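The bakery that moved to the station

When the last bakery in Urnberg closed its shop on the market square, people in the town expected to buy their bread at the supermarket from then on. The town has 2,012 inhabitants, and this is a small number for a baker who must pay rent and wages. Dralerov, a family firm from the next valley, made a different calculation. It took over the old ticket office at the station, where 300 passengers change trains every morning.

The shop opens at 5:30 and there are only 8 products on the list. Croissants go first, before the rye bread and the rolls.
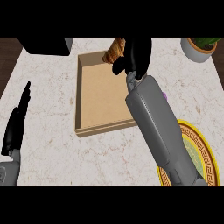 A question of butter

The firm buys its butter from Treltier, a dairy that still works in small batches. It costs more, and in July, when the ticket office becomes very warm, the dough is difficult to fold. Dralerov therefore makes the dough at night – a habit the neighbors had to get used to.

On a good day 800 pieces are sold. What remains at noon goes on the train to Ruddock, where a school kitchen takes it for the afternoon.

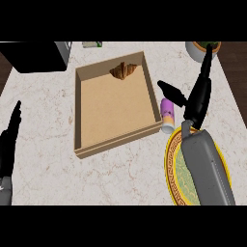

A shallow cardboard tray on a marble counter.

The market square is quieter now. The old shop still has its sign, and the town would like to find a tenant before winter.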